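Stundel Play Briefcase, black

We've had a soft spot for this little case ever since the first ones reached us at Skaltcombe. It's a toy briefcase with a silver handle and two silver latches, and children do love a latch – they'll happily open and shut one all the way through breakfast.
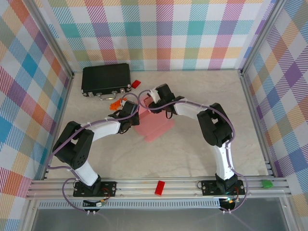 It's just the thing for bricks, odd foam shapes and all those small bits that otherwise end up under the sofa. Suitable from 3 years. Wipe with a damp cloth and leave it open to dry.

Item 527. Orders placed before 12 on a Wednesday go out the same day.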